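Progress report, Trimport parts reuse and electronics repair program
Prepared for: Holtura Fund, small grants desk
Date: February 9, 2021

## 1. Status

The grant covers the sorting, testing and resale of small electrical parts recovered from discarded household goods at the Trimport depot. Work is on schedule in two of the three work areas. The third, the parts catalog, is behind, and a revised plan for it is given in section 4.

Spending to date is within the approved budget. One transfer between budget lines is requested in section 5.

## 2. Intake and sorting

Intake opened at the Trimport depot and at the smaller Hutby drop-off point. Trimport takes whole appliances. Hutby takes only items that one person can carry, as the site has no loading door and the access road is shared with a school.

The first 2,000 parts have been sorted and bagged. Most came from lamps, extension leads, fans and kitchen appliances. Of the items received at Hutby, a large share were chargers with damaged cords, for which there is little demand. The acceptance notice at Hutby has been reworded to say that chargers are taken only with an intact cord and a readable rating label.

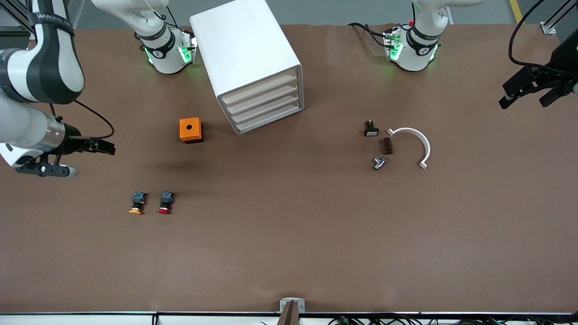

Sorting follows the three-stage method set out in the application. Parts are first separated by type, then inspected for heat damage, cracks and corrosion, and then passed to testing or to scrap. The inspection stage takes the most time. Small electrical components are spread out on a large brown work surface with a white storage unit standing on it, and a mixed lot is finished before the next one is opened. This rule was adopted after parts from separate lots were combined in the first weeks and their origin could not be recovered. Lot numbers are now written on the bag and on the intake sheet.

## 3. Testing

Switches, sockets and lamp holders are tested for continuity and insulation. Parts that fail either test go to scrap. Parts with no readable rating also go to scrap, even where they pass, as they cannot be sold under the terms of the depot's insurance.

The failure rate for switches was higher than assumed in the application. In the latest lot of 50 switches, 2 failed the insulation test and a further group was rejected for missing markings. Sockets did better. Lamp holders from older fittings remain a problem – many have brittle plastic near the entry point of the cord, and a visual check alone does not find all of them. A light twist by hand has been added to the inspection sheet.

The insulation tester bought under the grant was returned to the supplier once for calibration. Testing stopped during that period and the backlog has since been cleared.

## 4. Parts catalog

The catalog was planned as a searchable list with one entry per part type. It has 58 entries at present. The delay has two causes. Part names were entered differently at the two sites, so that the same item appeared under several names. The measurement fields were also too few for clips, brackets and covers, which buyers select by size and shape.

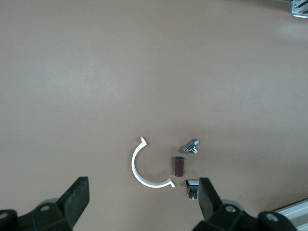 A fixed list of names has been agreed on between Trimport and Hutby, and existing entries are being corrected to match it. Fields for overall width, opening and mounting method have been added for plastic and metal fittings. Brabec, the contractor for the database, has supplied a form that rejects unlisted names. The catalog will open to buyers in April. Online ordering has been moved to the next grant period.

## 5. Budget

- Storage bins and shelving: complete, under budget
- Test equipment: complete, on budget
- Catalog and database: in progress, expected over budget
- Transport between sites: in progress, under budget

We request approval to move the unspent amount from storage to the catalog line. The total grant is unchanged.

## 6. Next period

1. Correct all existing catalog entries and open the catalog to buyers.
2. Repeat the insulation test on a sample of stored switches.
3. Review whether Hutby should continue to accept chargers.
4. Send the revised inspection sheet to Holtura with the next report.

A decision on the budget transfer is needed before the final Brabec invoice falls due.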